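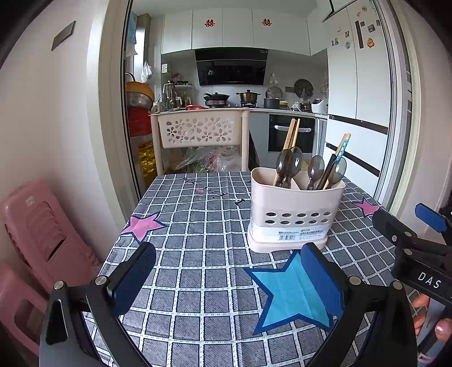

Thoa Triệu keeps her chopsticks on the table all day. "If they go in the drawer, my family eats with their fingers," she told me, and laughed. We were talking in her kitchen in the afternoon, before she began to cook.

Her cutlery holder is cream-colored plastic with rows of oval holes. The shop label with the barcode is still on the front. "I wanted to take it off when I bought it. Now I like it, it looks new."

She moved to this apartment in February. The red double-happiness papers on the white cabinets are from her wedding, and she has no plan to remove them. "My mother would ask me why," she said.

I asked about the stars on the tablecloth. She chose it at Đoàn, a small shop near her old street, where she went to buy only a soup pot. "The cloth was softer than the others, and I did not need to iron it."

Does each person have their own chopsticks? "The light blue ones are mine. The wooden ones are for everybody." The plastic spoons are for soup and for yogurt, and her neighbor Wenceslao Barrera also borrows them when he has guests. He lends her his big pan in return. 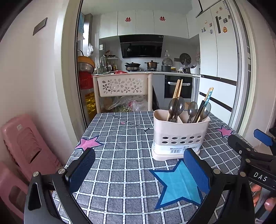 Page last changed: February

The pink stools are used every day too. "They are good for children and for peeling garlic," said Thoa. She washes the holder separately from the dishes, with hot water and a small brush for the holes. In the evening, four people sit down to eat, and the holder moves to the end of the table to make space for the rice.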